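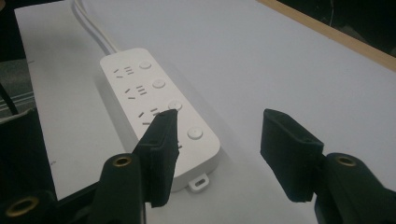
Fig. 20. The power strip laid on the table, sockets and buttons facing up.

Setting up your Jillham power strip

Before anything goes into the wall, do please clear yourself a bit of table and lay the strip down flat with the sockets uppermost. It makes the next few minutes so much easier, and you'll get to know which button belongs to which socket (each outlet has its own round one beside it).

1. Run a hand along the whole length of the cord, from the strip to the plug, and feel for nicks or hard kinks.

2. Press each of the four buttons in turn until all of them are off.

3. Decide where the strip is going to live. If you'd like it on a wall, or on the back of a Morkine desk, use the small tab with the oval hole at the end away from the cord and hang it on a screw.

4. Plug the strip into the wall, then add your appliances one at a time, switching on each socket as you go.

Note: Bulky adaptors can crowd their neighbours, so try those first and fit the slimmer plugs in afterwards.

Caution: Never use the strip in a bathroom or out in the garden, and never plug one strip into another, however tempting it may be on a busy evening! Keep the cord out from under rugs.

For a replacement screw, ask for part 698.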